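Call for participants: the Flaston Kitchen Diary Study

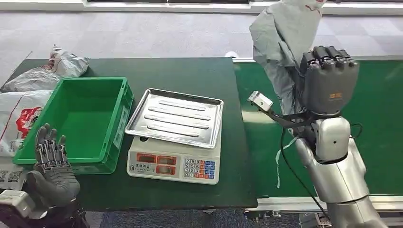

We are looking for 78 households in and near Flaston to keep a diary of everything they cook, eat, save and throw away for two weeks in August. It doesn't matter if you bake your own bread or live on toast and tinned soup - we want to hear from all kinds of kitchens! Most of what gets written about food at home comes from people trying to remember last Tuesday's dinner a month later, and memory is kind to all of us. So we are asking people to write things down as they go, and to weigh what they don't eat. A white digital scale like the one on the table is all the equipment it takes, and we will lend you one if you haven't got your own.

The study is run by Trultgate, a small research group interested in how people shop and cook. Our last project, Ceda, looked at packed lunches and taught us an enormous amount about sandwich crusts (a much bigger subject than it sounds). This time we want the whole kitchen: the big shop, the emergency pint of milk, the half onion at the back of the fridge, the leftovers that become something else, the leftovers that don't.

What you would be doing

You fill in a short page each evening. It asks what you cooked, who ate it, what was kept and what went in the bin or the compost. Most people in our trial run had it done before the kettle boiled. You can use the paper booklet or the online form, and you can swap between them if you like.

You weigh food waste once a day. Peelings, tea bags and bones go down on a separate line from food that could have been eaten. The booklet has a page on the awkward ones, such as broccoli stalks and potato skins, which our testers argued about with real passion.

You keep your shopping receipts in the envelope provided. Cross out anything you would like to keep private, no questions asked.

At the end there is a chat with one of our researchers, by phone or at our office on Tavares Road. It's a friendly conversation and there are no wrong answers. If you ate crisps for tea three nights running, please tell us!

Who can take part

You need to be 18 or over and to be the person who does a fair share of the cooking or shopping at home. Single people, couples, families, house shares and grandparents are all very welcome. We would especially love to hear from people who work nights, people who cook for someone on a special diet, and people who have recently moved into their first place. You do not need to be tidy, organised or good at cooking.

Sadly we can't include anyone who will be away for more than 2 nights during the diary fortnight, or anyone whose meals are mostly provided by an employer or a college.

What you get

Each household that finishes the diary will receive a shopping voucher and a copy of the results, written in plain English. You will also get your own kitchen summary, showing what you threw away and when. Our testers found this part fascinating, and one has since changed her whole idea of how much rice two people need.

Your privacy

Names are taken off the diaries before anyone analyses them, and your address is kept only so that we can post things to you. You can drop out at any point without giving a reason, and we will destroy your pages if you ask us to.

How to apply

Send a few lines to Mélanie Friesen, study coordinator, at the Trultgate office, saying who lives in your home and who usually cooks. Please add a phone number and the best time of day to ring. She will reply with an information sheet and a consent form, and is very happy to answer questions before you decide.

Posted 06/01/2019. Applications stay open until all the places are filled.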